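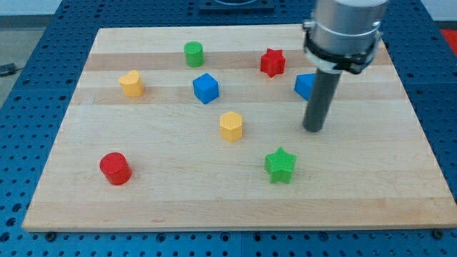
Coloured blocks on the laminated timber board, Irkitside open day.

I went to the Irkitside open day expecting to be sold something, and for the first hour I was. It took place on February 28, 2018, in a converted dairy depot on the wrong side of Fetimville, and the invitation promised "a day among makers". I have been to a fair few of these. Usually there is a lanyard, a bowl of wrapped mints, and a bloke who wants to tell you about his journey. Irkitside had the lanyard and the mints. The bloke was on leave.

Getting there first, for anyone tempted. The number 78 bus drops you at the Hutberg roundabout, and from there it's a walk along a road with no footpath on the factory side. The map on the invitation shows a pleasant avenue of trees. I counted on shade and got a tyre yard. There is parking for people who come early, which I did not, and a row of bike hoops bolted so close to the wall that only the end ones are any use.

Mwajuma Chege was on the desk. She was friendly and quick, and gave me a printed programme in which two of the talks had already been crossed out in biro. I asked whether they'd been moved. "Cancelled," she said, and offered me a mint.

The welcome talk was delivered by Leonie Brandes, who runs the building, and it was better than I'd feared, mainly for being short. She told us that 160 people had registered. The chairs were mostly full, so I'll let her have that. She said the place rents bench space by the month, that the members share the big saws and the dust extraction, and that they are trying to get more local schools through the door. She then said the word "ecosystem" and I lost her for a while.

We were split into groups by the colour of our lanyards. Mine was green, led by Pendo Okoth, a cabinetmaker by trade with a low opinion of most furniture made after his apprenticeship. I warmed to him. The first stop was the timber store, where there was a long explanation of moisture content and a short explanation of the prices. I'd have swapped the two. A length of decent maple at the members' rate is still more than I pay at the yard near home, and my yard delivers. Pendo said the difference was in the grading. It may be. He pulled out a couple of planks to demonstrate and I could see some of what he meant, but he did choose the planks.

Next came the machine room, which we viewed from behind a line of tape. Fair enough. There was a thicknesser running and nobody could hear a word, so Pendo waited until it stopped and then told us what we'd just watched. A woman beside me asked about the noise levels and was given a brochure.

The part I had come for was the display of boards and blocks, billed in the programme as "Play and Surface". It's the work of Nyokabi Athumani and Tatu Rweyemamu. Rweyemamu is also the name on the label, so I take it Tatu is the one who signs the cheques. The pitch is a set of small plastic blocks paired with a proper wooden work surface, aimed at early primary classrooms and the sort of parent who reads the back of the box.

I was ready to be rude about it. The board stopped me. It is made of strips of pale timber glued up side by side, and they haven't tried to match the strips too closely, so the surface runs in creamy bands and slightly darker tan ones, with one properly dark stripe toward the back. I like that. So much children's gear is finished to look as though it came out of a tube, and I spent longer looking at the grain than at the blocks. From a few steps off it could pass for a very good bread board. I said so to Nyokabi, who has plainly heard it before.

I'm less sure about what it was sitting on. They had it on a blue metal table drilled all over with small round holes in a grid, with dark bolt heads showing just in front of the timber. A robot arm was reaching in over the right-hand side. Pale wood against that blue looks smart, I'll admit, and the colours of the blocks come up well. But a classroom table is not blue metal. It is beige and has gum under it, and I would have liked to see the thing on one of those.

The blocks, then. Eight were out on the board, in red, green, blue and yellow, two of each. They look 3D printed, with the fine ribbing that printing leaves, and here I had questions. Ribbing holds grime. Anyone who has washed a tub of kindergarten toys in a laundry sink knows how much. Nyokabi told me that they could be scrubbed with a nail brush, and that the texture gave small fingers something to grip. I believe the second part. As for the first, I'd like to know who she imagines is doing the scrubbing.

The shape that won me over, if anything did, was a short green cylinder standing up on the dark stripe. It's squat, flat on top, and a sensible thing to hand a four-year-old. You can stand it, roll it, put something on it. I have owned block sets where half the pieces were arches that fit nothing but the one picture in the leaflet, and a plain cylinder is worth a dozen of those.

Tatu gave the talk that went with the display. He made the usual claims about sorting and stacking: that children learn categories by handling them, that colour and shape pull against each other in a useful way, that a defined surface helps a child settle to the job. None of it is silly. All of it is also true of a tray and some tins from the pantry, and when I put that to him he laughed and said tins rust. He went on to tell us that the classroom set had been out on loan to a school in Hutberg for the whole of February. I asked what the teachers had said. He said the feedback had been "really positive", which is what everyone's feedback has been at every open day I have ever attended. I asked whether any of the blocks had gone missing. He said a few. That was the most convincing answer I had all day.

Then the price. The full set, board included, is 172 dollars. There was a small silence in the green group. Pendo studied the ceiling. Tatu was quick to explain that most of it is the board — the glue-up, the flattening, the sanding, all by hand in the building — and that the blocks can be had on their own for less, though he didn't have the figure with him. I find it odd to bring a product to an open day and leave half the prices at home.

My own view, for what it's worth: I would buy the board and not the blocks. It's a handsome piece of work, and the banding is the sort of thing you'd enjoy having on a kitchen bench. The blocks seem perfectly all right. They're cheerful colours and there's no fuss about them. But I couldn't see what I was paying for that I couldn't get in a bag from the toy library, and the talk didn't tell me.

Lunch was a sausage sizzle in the loading bay, with an onion queue and a non-onion queue that merged halfway for no reason I could see. The bread was fresh. The coffee came out of an urn and I'd advise bringing your own. I sat with two retired patternmakers who had come for the machine room and been disappointed by the tape, and they told me more about wood in twenty minutes than I'd picked up on the tour. One of them reckoned the boards would cup if anyone left them near a heater. The other reckoned they wouldn't, provided the growth rings had been alternated. They were still going when I left the table.

The afternoon offered a finishing demonstration (oil on offcuts, nicely done, too many people in too small a room) and a panel called "What Does Local Mean?", which I skipped in favour of another look at the timber store. The end of the day was a raffle. I didn't win. The prize was a Rweyemamu board, and it went to a man who asked, loudly, if it was dishwasher safe.

Would I go again? Probably, if Pendo is leading a group and they print a list of prices. Wear closed shoes, as they do turn people away at the machine room. If you're on the bus, note that the 78 back from the roundabout thins out badly after four, and there's no shelter at the stop.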